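Picture won't sit right in its frame

etelka_f
Trying to frame a small mountain landscape panel. First go is the light tan wooden frame, which has an inner ledge for the panel to rest on.
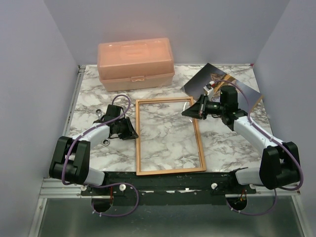 Réka Oláh: I'd leave pale wood off a picture that dark. Go for something redder.

etelka_f
I did wonder. There's a reddish-brown one too, larger, and I've laid it out on the marble top for a look.
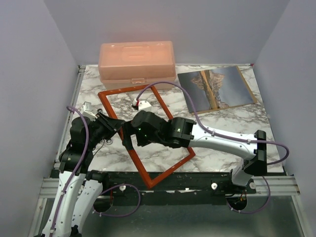 It cost me 7 quid, so no great loss if I don't use it. The fixings live in the pink box either way.

dezso80
Disagree with Réka. The tan matches the edge of the panel. A big frame needs a mount as well, and that's more money.

Réka Oláh
A mount is cheap. Skedura cut me two last December.

etelka_f
Will measure up tonight and ask them for a price.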